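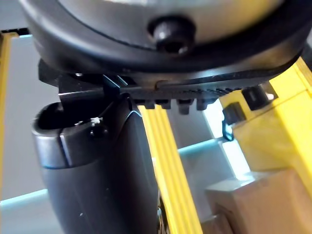 Owino, September 10, 2019

Setting up the two-arm sorting job in Lisadex, from a blank task file to a first slow run

Hello again, and thank you for all the kind messages since the June tutorial. Plenty of you wanted the next step up, with both arms working between a shelf and a bin, so let's get the kettle on and go through it together. You'll need Lisadex installed, the Corer driver running, and a calibration for the head and wrist cameras that you trust. If yours dates from before you last took a hand off, please do it again first (I skipped this once and lost a whole afternoon to it).

Step 1. Name your surfaces

Open a new task file and add each shelf tier as its own surface. It's tempting to draw one big box round the whole unit and be done with it, but then the planner thinks the lower tier is solid and will never let a hand in there. Give the bin a floor and four walls, and set its type to "open container". I leave 34 mm of clearance over the rim, and I'd start there too.

Step 2. Teach it the awkward shapes

Glossy black curved parts are a trial for any depth camera. The shine leaves holes in the point cloud, and a shell can come out looking like two separate things with a gap between them. In the perception panel, turn on "fill concave" and raise the frame average to 12. It is slower, yes, but the outline settles down nicely and you'll be glad of it when you come to pick a grasp.

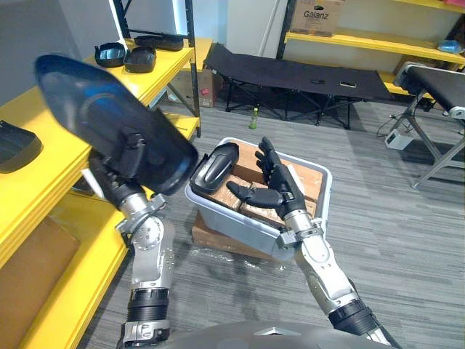
Then save a grasp for each kind of part. For the shells I like to hold at the bracket in the middle of the inner face, as the pose estimate is much steadier there than out on the curve. Move the hand to where you want it, press Record Grasp, and give it a name you'll still understand in a month's time. Mine used to be called things like "grasp new new", and I do not recommend it.

Step 3. Let the arms share the room

Every arm gets its own queue, and Lisadex will happily run both at once unless you tell it otherwise. Add a shared zone over the bin and set its limit to one arm. The second arm will wait outside at its hold pose, so choose a hold pose with the hand well clear of the shelf edge — and remember the thumb! The default collision model has it folded in, and ours stands out to the side. Tick "use live finger joints" and the model will follow the real hand.

Step 4. Try it in Fakeo, then slowly for real

Send the task to Fakeo, our simulator, and do 100 runs with small random shifts on every part. Look through the failures by hand before changing anything, and see whether they bunch up at one surface. When you're happy, set the real arms to slow speed, keep the stop button within reach and run 2 parts only. 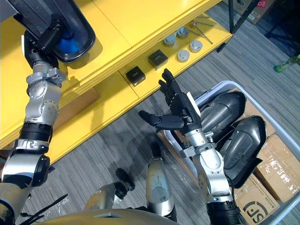

Right hand open beside the lower shelf, with the bin behind it.

If the arm stops short and reports "no path", check the tier heights from step 1 before you touch the planner settings. A shelf entered a little too thick will do it every time. Save a copy of the task file once it runs cleanly, and in the next part we'll add the small items, which need a pinch grasp and rather more patience.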